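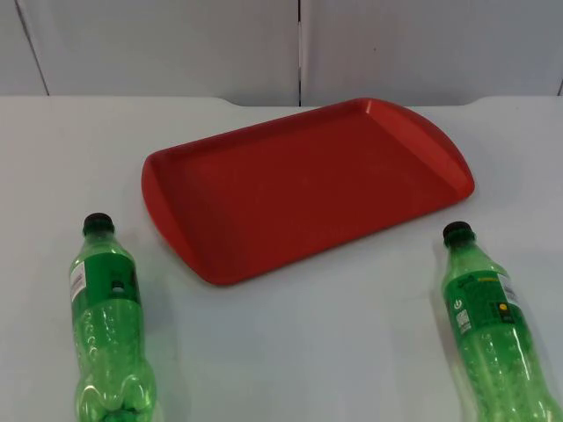

The data room at Vokwood is on the ground floor of a former printworks in Skudatthorpe, and on the Tuesday we visited the day's job was bottles and a tray. Two operators were at work, each with a station of their own. The task sheet asked for the bottles to be picked up off the table and set down in a serving tray, and then it asked for the same thing again, and again, until the shift ended at four.

The woman who runs the collection team has been doing it for three years. She asked us not to use her name, as did everyone else we spoke to, and she was happy to talk about most things apart from who the customers are.

"People expect the clever part to be in here," she said. "It's mostly tidying up. You put the things out, you do the job with the arms, you save it, you put the things out again differently. A good operator does 86 of those in a shift. A new one might do half that and be worn out by lunch."

Each attempt is called a take. The operator drives a pair of arms by hand, and the software, a package called Cloketti, stores what the cameras saw alongside what the arms did. The takes are checked upstairs and passed on to the people who train the model. For the tray job the target is 238 accepted takes. When we arrived they had 102.

We asked why a job that simple needs so many.

"One person putting a bottle in a tray always does it their own way," she said. "They'll go for the left one first, every time, and they won't know they're doing it. If you train on that, you get something that can only do the left one first. So we move the tray. We turn it a bit. We lay the bottles down, we point the caps different ways, we put them near the front of the table and near the back. And we swap the operators over."

Bottles lying on their sides are harder than bottles standing up, she told us. They roll when they are nudged, and the hand has to come down from above and close across the body without pushing it away. See-through plastic is also a nuisance for the cameras, as light comes through it and bounces off the ridges. The team spent most of the spring working on bottles for that reason.

"We did cups before this, and cups were fine," she said. "I would go back to cups tomorrow."

One of the operators, a former packing worker who joined in the winter, said the driving itself took him a fortnight to learn. What took longer was slowing down.

"You want to be quick, because you can see what needs doing," he said. "But if you snatch at it, that's in the recording, and the machine learns to snatch. They sent a whole morning of mine back. I wasn't pleased, but I watched it and they were right."

He now works to a rule of his own, which is to stop for a breath before each grasp. The checkers don't mind short pauses. They do mind long ones, and anything over a few seconds is trimmed or thrown out.

Mistakes are a matter of some argument at Vokwood. Until last year, any take with a dropped bottle was deleted. Now the team keeps a drop if the operator picks the bottle up again and finishes the job, and it is filed under a separate heading. The collection lead was in favour of the change. The senior checker was against it, and still is.

"I think you end up teaching it to drop things," the checker said. "She thinks you end up teaching it what to do next. We've agreed to look at the results in June and leave it alone until then."

Of the first batch of tray takes she looked at, 71 went through with no remarks. The rest had small faults: a sleeve in view, a tray bumped out of place before the start, a recording begun too late. She has written a one-page list of these, and it is taped up by the kettle.

The layouts used to be left to the operators. That stopped when the team found that the same few arrangements kept coming back, usually neat ones with everything in line. Positions now come from a printed card, drawn from a pack before each take. The cards were devised with Menon, a small firm that also supplies the tables.

"Some of the cards look silly," the lead said. "You get things half hanging out at the side, or bunched up in a corner. Leave them like that. A kitchen looks like that."

We asked whether the work gets dull. The operator said it did, in the afternoons, and that he listens to the cricket. The lead said she rotates people off a task after two weeks, whether or not the target has been met.

After the tray comes cutlery, sorted into a drawer. The forks had already been delivered and were in a box under her desk, waiting for the drawer to turn up.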